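I finally finished the sideboard plan!

If you've been reading since April, you know I've been hunting for a small cabinet for the end of our hallway, and that I gave up and decided to build one. Nimal lent me his old joinery book and I've been up past 11 most nights with it, happily drawing drawer fronts on the backs of envelopes.

What I love about this shape is how much you get from so little: one wide drawer on top, two doors underneath, done. The inset panels on the doors make it look so much fancier than it is (they're just a thinner piece sitting in a groove, I promise).

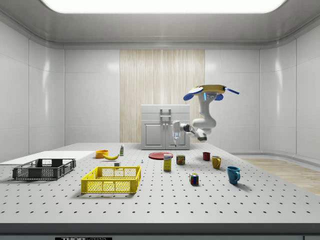 White cabinet, wood grain behind it. I love the two together!

I'm going with paint for the whole thing, a soft white called Gelari, and I've already tested it on 20 scraps of pine because I can't stop. Tayla says the hallway wall should get some wood too, and now I can't think about anything else. Next up is cutting the drawer sides, and I still need to pick a handle. Send me your favorites!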